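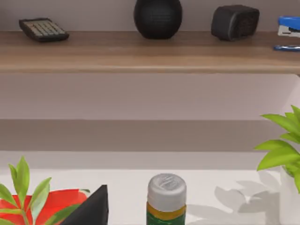 Figure 3. Rendered view from the Stedwood set, start of an episode. Shelf objects are drawn from the far pool; tabletop objects are drawn from the near pool.

3.2 Collecting demonstrations in simulation

All demonstrations used to train the policy were gathered in simulation. Each episode starts from a sampled layout with two support surfaces: a white tabletop close to the camera and a wooden shelf set farther back and higher up. The two surfaces are populated separately. The far pool holds office and household items such as a calculator, a stapler and small dark devices with rounded shapes. The near pool holds bottles, plants and a mix of larger shapes, and its objects are allowed to extend past the border of the camera view. We keep these layouts on purpose. In an earlier version of the set every object had to be fully visible at the first time step, and policies trained on that version did poorly whenever the target was only partly in view.

Layouts are produced in two stages. The first stage picks objects and assigns each one to a surface. The second stage places them by rejection sampling, with a minimum gap on the shelf and no minimum gap on the tabletop. Overlap in the camera view is therefore common among the near objects – in Figure 3 a green leaf crosses in front of a black wedge-shaped object, which in turn overlaps a red one – while the four shelf objects stand clear of one another. A layout is thrown out if any object moves by more than a fixed threshold while the physics settles.

Lighting is sampled once per episode and held fixed. Shadows are kept on in all renders. An ablation with shadows turned off trained faster but transferred worse to the Sullmont layouts, where leaf shadows often fall on the same surface as the target. We did not vary the wall color, and the wall carries no texture or decoration in any layout. This limits how far the results can be expected to hold in cluttered rooms.

Demonstrations were recorded by 5 operators using a hand controller with position and grip input. Operators saw the same camera view that is later given to the policy and had no access to object poses or to a second viewpoint. Each was given a short text instruction naming one target and one destination. When two objects on the shelf had a similar color, the instruction had to name the target by shape or by its place in the row. Instructions that used color alone were sent back and rewritten before recording began.

Every operator first completed 8 practice episodes, which were discarded. An episode ended when the operator pressed the stop button or when 300 control steps had passed. Episodes that reached the step limit were kept in the raw log but left out of training. Operators could also reject an episode before moving if they judged the instruction unclear. Rejected episodes were returned to the queue with a new instruction and the same layout.

After filtering, the set contains 1,892 demonstrations. Filtering removed episodes in which the target left the workspace, episodes in which a non-target object was knocked off its surface, and episodes with a gap in the controller signal. We also looked at removing slow demonstrations, as was done for the Mirska set, but found no gain on the validation layouts and left them in.

Two properties of the data matter for the results in Section 4. First, the apparent size of an object depends strongly on its surface. Objects on the shelf cover a small part of the image, and the image encoder receives few pixels for them at the input resolution we use. We report success separately for shelf and tabletop targets for this reason. Second, the operators did not share one strategy for shelf targets. Some approached from above, others along the shelf from one side. We made no attempt to even this out, and the policy must represent both modes. The action head described in Section 3.3 was chosen with this in mind.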